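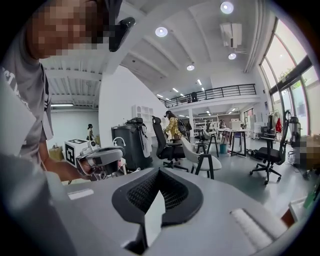 Flirndale robot workshop opens its doors

7/3/24

Over 400 people visited Deletti's workshop in Flirndale on Wednesday for its second open day. Visitors could try the hand-held grippers the firm uses to record everyday tasks for its robots to learn from.

Katherine Mamani, who runs the training team, gave two talks on how the recordings are used. Yabsira Gidey led the tours.

The next open day is planned for January. Places are free but must be booked through the Deletti website.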